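The Bracelets Will Be Put Away Shortly

A report from an open day where the machines mostly stayed off

By Lleucu Bellis

The invitation promised "a working day inside household robotics," and it came from Mirnik, a company that has been saying since last June that a robot will be tidying ordinary bedrooms before long. I have been to enough of these events to pack a sandwich and a spare battery. On Wednesday, January 5, 2022, I took two trains and a bus to get there.

We were 33 visitors in a hall that could have held 400. There were name badges and a slide show. A man from Cloder, which supplies the software, told us that his system learns "the way a child learns," and a woman two seats down from me, who said she had raised four, laughed out loud.

The slide show ran long. It had one number in it that I wrote down, 3597, which was given as the count of tidying sessions recorded so far. I asked how many of those had gone well. The answer was that "well" is defined differently by different teams. I asked how this team defined it and was told there would be time for questions after lunch.

After lunch came the robot. Fiteo is a waist-high machine on wheels with a single arm, and its job was to pick up a rolled sock and put it in a drawer. It did this on the second try. It was then asked to do the same with a necklace, and it moved the necklace a short way along the table and stopped. An engineer stepped in. We were thanked for our patience and sent off in small groups to see how the training is done.

I had not expected to enjoy that part, and I did. The training at Mirnik is people with tools in their hands. A worker holds a gripper with two fingers, built like the one the robot is supposed to use, and does the chore the way anyone would, at the speed of a person who would like to finish. A camera on the tool records the job from close up. Later, software tries to turn all of those recordings into something a machine can repeat. My group crowded around a bed with jewelry on it. 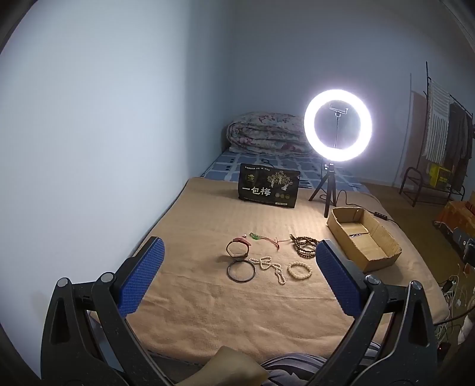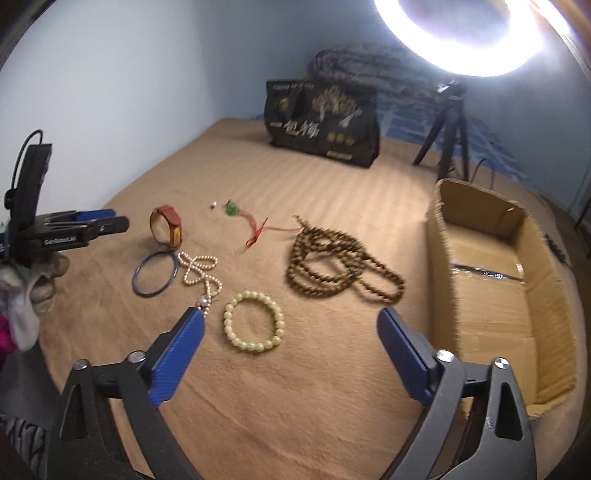

Consider what that kind of chore asks for. A string of beads has no fixed shape. Pick it up in one place and the rest slides off somewhere else, or brings a neighbor along with it. A stiff bangle is easy to hold once you have it, but it lies so flat that getting a finger under it is the whole problem. Most of us learned this before we could read and have never thought about it again. I can believe that a few thousand recordings will teach a machine something about it. I am less ready to believe the schedule on the wall, which had Fiteo sorting a dresser top by summer.

Chacko, the firm that pays for much of this, had sent someone to talk about cost. The target price for the arm alone is 600 dollars. He would not say what it costs now. When I pressed him he said the current figure was "not meaningful," and then he went to find coffee.

I did get a turn with one of the grippers before I left. It is harder than it looks - you lose all feeling in your fingertips and have to judge everything by eye. I dropped a ring twice and got it on the third attempt, one worse than Fiteo and its sock. The young man running the station told me that most visitors give up sooner. He has been doing it for months and can lift a thin chain cleanly, and he showed me, and it was the best demonstration of the day.

Mirnik says it will hold another open day in June. I have asked for the necklace to be on the program.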